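Subject: Re: [robotics-club] Cabinet practice
From: Florian Baudry
Date: 2023-11-11

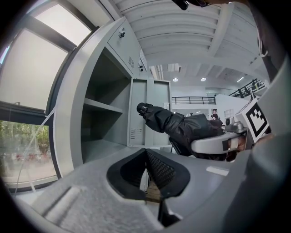

Reaching for the cabinet door, both shelves still empty.

Hello Hugo, and hello everyone,

Hugo Aubert wrote:
> Are we still doing the metal cabinet for the Brikdale
> round, or going back to drawers?

Still the cabinet, please! I know the drawers are easier on the wrists, but doors are what the Brikdale people asked for, and we have 369 good goes saved out of the 601 I'd like by June. Do keep the marker upright on your gripper - mine had slipped and I lost a whole evening to it. Newcomers are very welcome, and I'll gladly sit with anyone who wants a slow first try.

Warmly,
Florian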